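Thread: we finally picked a fire pit for the Gernley patio, and I have Thoughts (1/9)
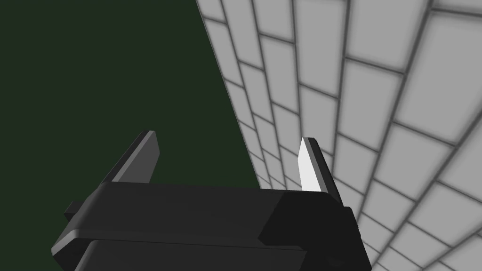
Category: Outdoor Living / Patios & Fire Features

2/9 So for anyone who missed my whining all November, we'd been going back and forth between a steel bowl and one of those cast concrete ones for the back patio. My sister's steel one rusted through at the seam after a few winters, and that pretty much settled it for me.

3/9 We went with the Bukano, the low round one from Latoteck. It comes in three colors and I wanted the sandy one so badly, but soot shows on everything I own, so we got the darker gray and I've made my peace with it (mostly!).

4/9 Now the price. $1,373 with the lid and the burner kit, delivery extra. I know. I sat on that number for a good long while. The lid is sold separately if you don't buy the set, so please check your cart before you pay, I nearly missed it.

5/9 It weighs about 200 pounds. The delivery folks leave it at the curb, and our curb is a long way from our patio, uphill, past the hydrangeas. We rented a dolly with the fat tires and took it very, very slowly. One hydrangea did not make it.

6/9 Several of you asked about the base. We already had pavers from Gautam, the stone yard out past the feed store, and they were level enough that we only had to reset 11 of them. If you're starting from bare dirt, give yourself a whole weekend and be nice to your knees.

7/9 Clearance! Read your manual and then go look up, because we forgot about the maple. Moved the whole setup toward the fence side of the patio, measured again, and then again on Wednesday because I couldn't sleep.

8/9 Seating is still a mess. I've got two Adirondack chairs and a bench that's a touch too tall, so whoever gets the bench has warm shins and cold everything else. Open to suggestions under $200 if you've seen anything sturdy that can live outside all year.

9/9 Oh, and the cover that comes with it is a snug fit, so put it on from the back and work forward. Will post again once we've had it through a real freeze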